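# Dark accent wall in a rented room - paint the rest brown or go lighter?

**Kirstin Baxter**

Hi all! I just moved into a place in Skindlow and I'm finally allowed to paint (the landlord signed off yesterday, I did a little dance). I want one really dark wall, nearly black, and I've got my heart set on it. My trouble is the other walls. My sister says anything but white will turn the room into a cave. I'm drawn to brown, something earthy and muted, and I've taped up so many sample cards that I can't tell them apart anymore. 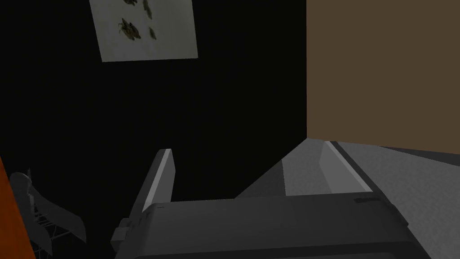
My budget is 140 dollars for paint, rollers, tape, everything. The room gets sun in the morning and then not much. Does brown next to near-black ever work, or should I listen to my sister? Also, do I need primer under the dark color? The walls are old cream eggshell, pretty clean, with a few nail holes.

**Noman Virk**

Do it!! Dark walls are great. I'd use primer. Go matte, because gloss shows every bump. Good luck and post how it comes out.

**Parveen Bangash**

Oh, I love this question. I've painted more rented rooms than I care to admit and dark walls are my favorite job of all - they scare people and then they look wonderful.

Fill your nail holes first and sand them flat. Wipe the walls down with a damp cloth and let them dry overnight. For primer, ask the paint counter to tint it gray. Plain white primer under near-black will have you rolling coat after coat and muttering to yourself (I've been there, in July, with the windows painted shut). With a gray base you should get away with 2 coats, maybe a touch-up near the ceiling.
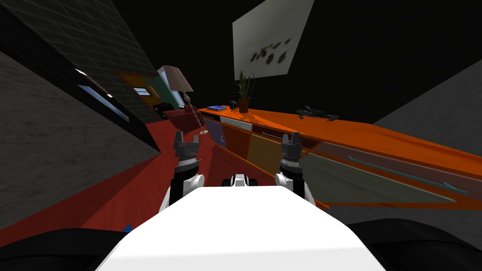

Paint the lighter walls before the dark one. Let them cure a few days, then tape the corner and run a thin line of the lighter color along the tape edge. Once that's dry, roll the dark right over it. Any bleed under the tape will be the lighter color and you'll get a beautifully crisp corner! Pull the tape while the last coat is still a bit soft.

Money-wise you're fine. Buy the good roller and save on the tray.

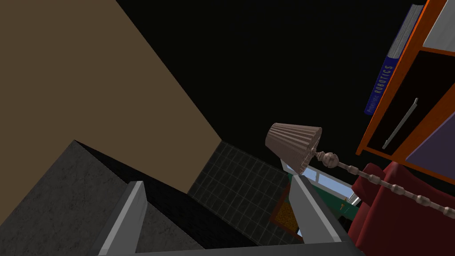
Now for brown, which I think gets a bad rap. The trick is picking one with some gray in it and no orange. A muted tan-brown like the big flat wall in the picture just before this would be my pick for you, as it's soft enough to sit beside something very dark without shouting. Paint a big test patch, bigger than you think you need, and look at it after your morning sun has gone. If it goes muddy on you, move one step lighter on the same card and try again. Tell your sister I said hello!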